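Print this article | E-mail this article

Flutotby to sell pans and lids separately

By Wekesa Nyaga
January

Kitchenware supplier Flutotby will stop selling its small saucepans only as boxed sets and will offer pans and glass lids as separate items, the company said Sunday. The change applies first to the Lirnik line of nonstick pans, with the Nzioka line to follow later in the year.

Under the current system, a customer who breaks a lid has to buy a full set to replace it. Flutotby said lids were the most common subject of the messages it received from buyers last year. Most of those messages asked for a spare lid in a known size. A smaller number asked whether a lid from one line would fit a pan from another.

The answer to the second question has generally been no. The two lines were drawn up by different offices, and the inside diameter at the rim was never matched. A Lirnik lid placed on a Nzioka pan of the same stated size will sit slightly off level – enough to let steam out on one side and to rattle at a low boil.

Cristóvão Antunes, who runs product planning at Flutotby, said both lines will now be made to one rim table. The table lists six diameters. Each lid will carry the matching size number on its packaging, and the same number will be stamped on the base of the pan.

"The size on the box has been the nominal size, and people measure the rim," Antunes said. "Those are two different numbers. We are going to print the rim." 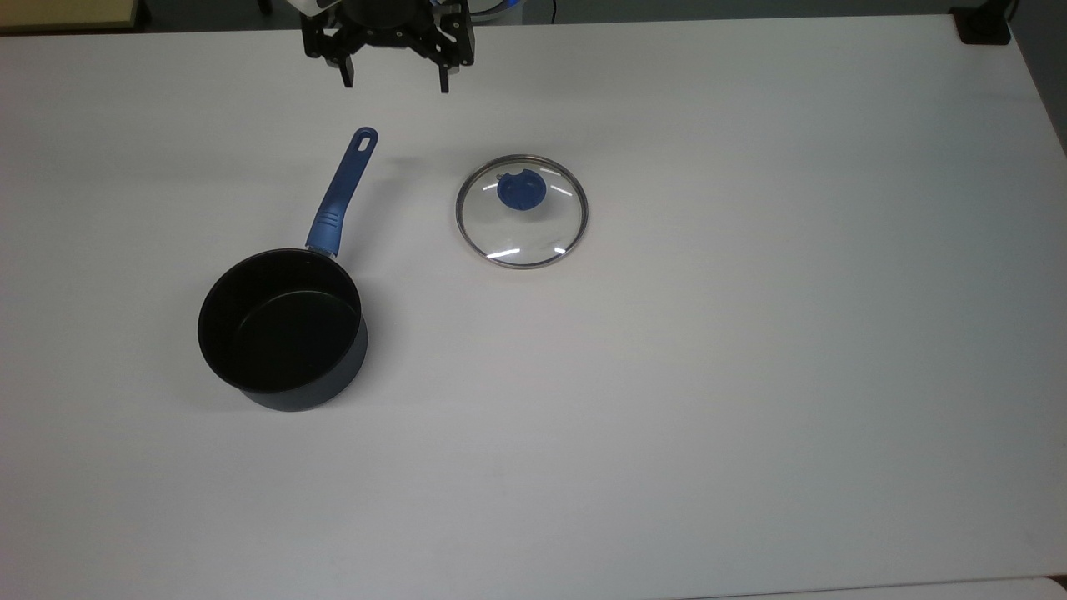

Measuring a pan at home

Owners of older pans can find the right lid with a ruler or a tape measure. Flutotby gives the following method in its revised care sheet. Set the pan on a flat table with the lid off. Measure straight across the opening from inside edge to inside edge, passing through the center. Turn the pan a quarter turn and measure again. If the two readings differ by more than 2 millimeters, the rim is out of round and a new lid may not seat properly.

Measurements taken from the base should not be used, the sheet says, even on pans with straight sides. The thickness of the wall and any roll at the rim both affect the result.

Pans that have been dropped should be checked before a lid is ordered. A dented rim can be hard to see on a dark nonstick pan, but a straightedge laid across the top will show a gap.

Separate lids will be sold through Prurnix, the distributor that already handles the company's spare handles and knobs. Prurnix said it will stock up to 100 lids in each size at its main warehouse to begin with. Orders placed before 11 a.m. will be packed the same day. Boxed sets will remain on sale while current stock lasts.

Prices for the separate pans and lids have not been set.

Print this article | E-mail this article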